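Skemero 双臂操作工作站
产品与设备 > 移动操作平台 > 工作站及维护

一、产品概述

Skemero 双臂操作工作站由 Idberg 公司设计制造,适用于室内家居及办公环境下的抓取、放置、开合等操作任务的开发与验证。工作站由双臂机器人本体、控制柜、操作区家具组件及 Alen 控制软件组成,出厂前完成整机联调,现场安装后经标定即可投入使用。

本页面载明工作站的安装条件、标定程序、日常维护要求及常见故障的处理办法,供用户单位的设备管理人员和操作人员查阅。完整技术资料以随机交付的《安装与维护手册》为准。页面内容更新于2019年7月9日。

二、主要配置

机器人本体:双臂对称布置,左右臂可独立运行,亦可协同运行。
末端执行器:电动夹爪两只,指尖垫片为可更换件。
视觉系统:头部相机一台,用于操作区观察及手眼标定。
控制柜:Ruppert 系列,落地安装,前开门。
控制软件:Alen,标准版或扩展版,订货时选定。
操作区家具:桌子一张,单抽屉床头柜一只。
单臂有效行程:72厘米。
供货周期:合同生效后21个工作日。

控制柜与机器人本体之间的电缆随机提供,标准长度为3米。用户如需加长,应在订货时注明,不得自行续接。

三、安装条件

安装地面应平整、坚实,允许为木地板、地砖或环氧地坪。铺设地毯的房间不宜安装。地面如有明显起伏,应先行处理,再进行设备就位。

桌子与床头柜应按手册附图的基准线摆放。床头柜背面应靠墙,抽屉正面朝向机器人,抽屉全部拉出时不得与桌腿或底部横撑接触。桌面高度在标定完成后不得调整。确需调整的,应重新执行第四节所列全部程序。

电缆应沿地面固定,避开机械臂的运动范围以及抽屉的开合范围。电缆弯曲处不得承受拉力。

控制柜散热口一侧应留出检修空间,柜顶不得放置物品。供电应使用独立回路,接地须符合用户所在地的电气规范。

四、标定程序

标定由经过培训的人员执行。执行期间,操作区内不得有其他人员停留,急停按钮应处于操作人员可及范围之内。

1. 接通控制柜电源,等待 Alen 软件自检结束,确认无报警信息。
2. 将双臂移动至零位,核对各关节读数。读数超出允许偏差的,按手册执行零位校正。
3. 执行头部相机内参检查,再执行手眼标定。标定板应清洁、无翘曲。
4. 录入桌面平面。采样点应分布于桌面各区域,并避开划痕及反光较强的位置。
5. 录入抽屉的关闭位置和全开位置。录入全开位置时,抽屉内不得留有物品。
6. 以低速模式执行一次抽屉开合,观察夹爪与拉手的接触情况。
7. 在桌面放置一件小型试件,执行一次抓取与放置,保存标定文件。

标定文件应以设备编号及版本号命名,并在控制柜以外的存储介质上保留一份副本。

五、操作区布置

抽屉任务开始前,试件置于桌面,抽屉保持在软件所要求的初始位置。试件可选用硬质几何体,也可选用外形不规则的小型物品。质地较软的试件应启用低夹持力参数。试件不宜紧贴桌面边缘放置。 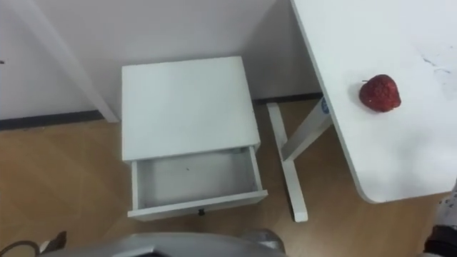
图1 抽屉全开状态下的操作区,试件(草莓)置于桌面

更换试件后,应在 Alen 软件的任务参数页中重新选择试件类别,并以低速模式试运行一次。

六、日常维护

每班开机前,检查夹爪指尖垫片有无开裂、脱落,检查电缆外皮有无破损,并清除抽屉内及桌面上的碎屑。桌面使用中性清洁剂擦拭,不得使用研磨类用品。机械臂外壳使用微湿的无绒布擦拭,关节缝隙处不得喷洒液体。

每月检查抽屉滑轨的顺畅程度及拉手紧固情况。拉手松动会造成夹持点偏移,应及时紧固并重新录入抽屉位置。桌腿连接螺钉应一并检查。

每年1月进行年度保养,内容包括关节制动器测试、控制柜滤网更换、夹爪传动部件润滑及软件版本核对。年度保养由 Idberg 服务人员或经其授权的人员实施,并填写保养记录。

七、常见故障处理

夹爪未能夹住拉手:检查拉手是否松动,检查床头柜是否偏离基准线。位置有偏移的,复位后重新录入抽屉位置。

抽屉拉出过程中报力矩超限:停止运行,断开使能,手动推拉抽屉。手动推拉阻力明显的,清洁或更换滑轨;阻力正常的,检查拉出方向参数。

试件定位偏差增大:清洁相机镜头,检查照明条件,必要时重新执行手眼标定。

控制柜温度报警:检查滤网及散热风扇。柜内温度高于62摄氏度时,系统自动停机,冷却后方可重新上电。

上述办法不能排除故障的,应导出运行日志并联系服务部门。未经授权,不得拆卸关节外壳及夹爪传动机构。

八、备件与服务

指尖垫片、抽屉滑轨、拉手、滤网及标定板均可单独订购。订购时请提供设备编号及控制软件版本。

技术服务负责人:Rosemarie Reuter
受理范围:安装指导、标定支持、备件供应、年度保养预约

相关下载:安装与维护手册 | 基准线附图 | 保养记录表 | Alen 软件版本说明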